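The Inside of the Mug
By Themis Michailidis
Oct 22, 2022

Most people buy a mug for its outside. The potters at Trorkwood, a shared workshop on the edge of Bastberg, sort theirs by the inside. The interior glaze meets the spoon, the tannin and the dishwasher, and it is where faults appear first. The workshop logged 3,566 mugs in its last firing year and rejected 136 of them, nearly all for faults below the rim.

Glaze moves while it is molten. It drains off edges and collects in low places, so the color of a single coat will vary with its thickness. A pale green is a demanding test.

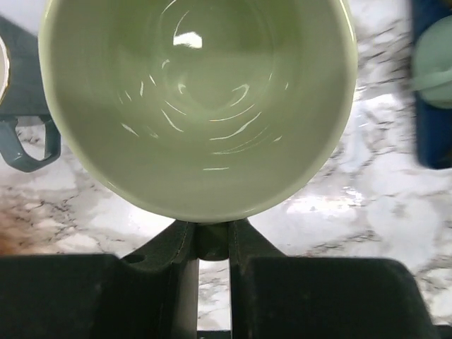
Gloss is the other variable. A glossy surface reflects every ridge left by the throwing or the mold, and a matte one hides them. Iresha Siriwardena, who runs the kilns, prefers gloss on the inside for cleaning. Matte glazes can have a rougher surface at small scale, and cutlery leaves gray metal marks on them that need an abrasive cleaner to remove.

Two-color mugs add a step. The interior is poured first, swirled and emptied, and the exterior is dipped once the wall has dried. Where the coats overlap at the rim, the layer is thicker and more likely to run. Siriwardena keeps the overlap to 3 millimeters or less — more than that and the line wanders. A white interior with a blue-gray exterior is forgiving. Two light colors are less so, and a plain green inside and out avoids the question.
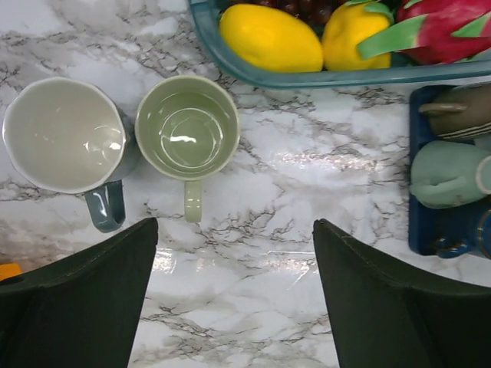 Dark interiors

Black and navy liners hide coffee stains and show hard-water scale. They also make it difficult to judge the strength of tea, a complaint the workshop has heard often enough to print on its order form. Iron-bearing dark glazes tend to break to brown where they thin over an edge, and many buyers take the brown rim for wear. It is part of the firing and will not wash off. 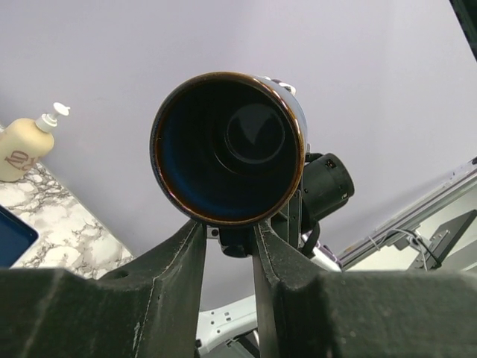 Storage and stacking

Mugs should stand upright on a shelf, with the handles turned the same way. Hanging is acceptable if the handle joint is sound. Stacking puts the load on the rim, the thinnest part of the pot, and an unglazed foot will scratch a glossy liner. The workshop's Gastumgate range has a recessed foot for this reason, though Siriwardena still advises against stacks. Fruit and cutting boards belong on a separate stretch of counter, where a dropped lemon cannot reach the crockery. 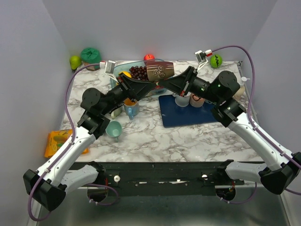
Ait Ali disagrees about the stacks, and has kept the same mugs two deep for 5 years with one chip to show for it. The chip was on a handle.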